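Ploltisside Fault Subset, data card

Summary

This subset holds the teleoperated and scripted runs from the Ploltisside server teardown cell that ended in a fault stop. The parent collection has 1,750 runs. The fault subset has 111. It was split out in November after users of the parent collection reported that aborted runs were skewing their success estimates.

What went wrong

All 111 runs share one failure class: loss of position reference during work near the processor socket. The arm controller kept accepting motion commands after the wrist force reading had gone stale. With no fresh reading, the contact limit was never applied, and the gripper could keep pressing down with the controller reporting free motion.

The cause was traced to the Dadberg bridge, the process that relays force data from the wrist sensor to the planner. When its output queue filled, the bridge repeated the last good value with a new timestamp. The planner checked timestamps only, so the repeated value passed as live.

The socket is the worst place for this. Clearance between the fingers and the retention hardware is small, and boards in the cell have memory slots on one side of the socket and regulator parts on another — a lateral error of a few millimeters puts a finger on something that breaks. 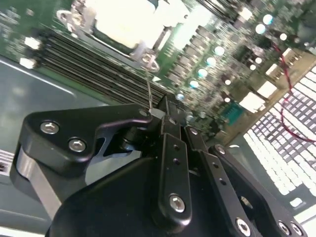

Wrist view, gripper over an open chassis. The socket has its white cover in place.

Severity labels

Each run carries a field named stop_class with one of these values:

soft: the planner stopped the arm on its own. No contact limit exceeded.
operator: a person pressed the stop before any limit was reached.
hard: the drive current limit tripped. Contact force is unknown.
unclear: the log ends before the stop is recorded.

There are 11 hard runs. Four of them ended with board damage, confirmed on the bench after removal. Do not use the force channel from any hard run as ground truth. It is flat for the last part of the run and the flat section is false.

Wrist images were not affected. They are written by a separate process with its own clock and stay usable up to the stop, including in the unclear runs. For locating the start of a fault, comparing image motion against the force channel works better than either one alone.
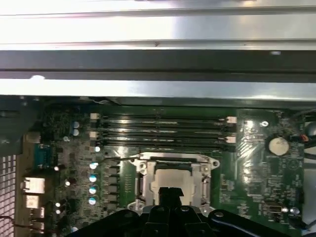
The comparison is done by the script find_stale, included with the subset. It looks for stretches where the wrist view is moving and the force values are identical to the last digit. A healthy sensor never gives identical values for long, so the threshold can be set low. The script misses faults that begin while the arm is holding still. These were labeled by hand and have the flag manual_onset set to true.

Fix

Ginting, the replacement relay, drops the connection when its queue fills. The planner treats a dropped connection as a stop. A sequence counter was also added to each force message, and the planner now rejects any message whose counter has not advanced. Both changes are needed; the counter alone leaves a delay before the stop.

Known gaps

Runs recorded on the Trundorness controller have no drive current log. Their stop_class was assigned from operator notes and should be treated as lower confidence.

Tool offsets were re-measured after the hard stops. Runs before and after that change should not be pooled without applying the matching offset file.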